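Giramitz Opens Its Party Supply Sorting Room to Neighborhood Groups 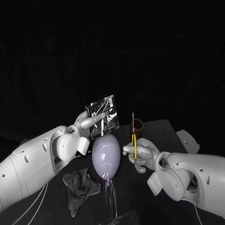
What can people bring in? Balloons, wrapping, small treats still sealed in their packets, and the household scissors that always seem to go missing the minute a party has to be set up.

2011-10-25 - Giramitz, the community party closet that has been lending and giving out celebration supplies since it first opened its doors in July, is delighted to announce that its sorting room will now be open to schools, clubs and neighborhood groups who would like to come in and put together their own party boxes, at their own pace and with plenty of table space to do it on.

Until now every box has been packed by our own staff, and we have loved doing it, but families kept telling us (very kindly!) that they would enjoy choosing the colors and the little extras themselves. A grant of $3000 from the Birnetti Fund has paid for new shelving, better lighting over the tables and a good supply of scissors, so that groups no longer have to wait their turn to cut ribbon.

"A birthday box is a small thing, but I still remember mine," said Zulema Quezada, director of Giramitz. "We want people to come in, spread everything out on the table, change their minds a few times and go home with something they are really happy with."

Giramitz has sent out 300 boxes so far, most of them for children's birthdays, along with a few for retirements and one very cheerful ninetieth. Each group session will have room for 16 people and will last two hours, with coffee and cookies put out at the back.

Sem Dewulf, who runs the sorting room, asks that balloons be brought in clean and that anything in a foil packet be left unopened. Scissors of any size are welcome, including children's pairs, and can be dropped off at the front desk during opening hours.

Groups are asked to book 14 days ahead. Sessions are free, and boxes may be taken home the same day or held at the Vunitz Street desk for later pickup.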